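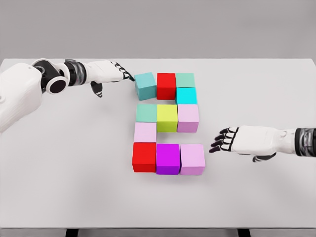
Danbridge Folding Work Table, White

Sold by Norora Home Supply. Ships flat in one carton.

We stock three folding tables and we get asked which one is best. The makers of all three say theirs is. We set each of them up in the back of the shop, used them for packing orders from October through the spring, and wrote down what bothered us. The Danbridge bothered us least, so it gets the longest page. It still has problems, and they are listed further down.

What the maker claims

Danbridge calls this table "heavy duty," "stain proof" and "ready in seconds." Take those one at a time.

Heavy duty is a phrase with no test behind it. The carton doesn't give a load rating and neither does the leaflet. We wrote to ask and got back a paragraph about quality. Ours held a full day's parcels and a label printer without any sag we could see. We would not stand on it, and we would not put an aquarium on it.

Stain proof is wrong. Coffee wipes off if you get to it the same morning. Red marker left a pink shadow that is still there. Rubbing alcohol took off most of the shadow along with a little of the finish, so try it on the underside first.

Ready in seconds is true the tenth time. The first time took us 12 minutes, most of it spent on one leg lock that was stiff out of the box. A drop of light oil fixed it. The second table we opened had no such trouble, so this may be luck of the draw.

Size and weight

Folded weight: 33 pounds with the carton off
Carton weight: 37 pounds
Colors: white only
Leg locks: slide type, one per leg
Leveling feet: yes, screw adjust
Assembly tools: none

One person can carry it folded. There is a handle, but it sits off center and the table swings into your shin. Two people is better on stairs.

What we like

The leveling feet work. Our floor slopes toward the drain and we got the top level enough that pens stay put. The cheaper Yadav table has plastic caps in place of feet, and we ended up shimming it with cardboard.

The locks click when they seat. You can hear it from the other end of the table, which matters if you have ever trusted a leg that only looked locked.

The top has no seam down the middle. Cutting fabric or paper over a seam is miserable, and most tables that fold in half have one. On this model only the legs fold.

What we don't like

No fold in the top means it takes up a lot of wall when you put it away. Measure your closet before you order. We take returns, but you pay the freight back.

White shows everything. If you are gluing or painting, cover it or plan on scrubbing it.

The edge trim on our floor model has started to lift at one corner. We glued it down and it has held so far. Danbridge says trim counts as wear and won't cover it.

Warranty

The maker advertises 5 years. Read the card. It covers the legs and the locks for that long. The top gets a single year, and any "commercial use" voids the whole thing. We asked whether a person selling candles from home counts as commercial and did not get a straight answer.

How it compares

The Yadav Basic costs less and weighs less. It wobbles. Fine for a yard sale or a card game.

The Tirkunen Studio costs nearly twice as much. The finish is better and the handle is in the right place. If you move your table every day, it may be worth the money. If it stays put for weeks at a time, we can't see what the extra is buying you.

Ordering

Orders placed before noon usually leave the same day. Open the carton while you still have it and check the corners, which take the worst of the shipping. Report damage with your order number and keep the packing foam until we reply.

Replacement feet and locks are on the parts page. Tops are not sold separately.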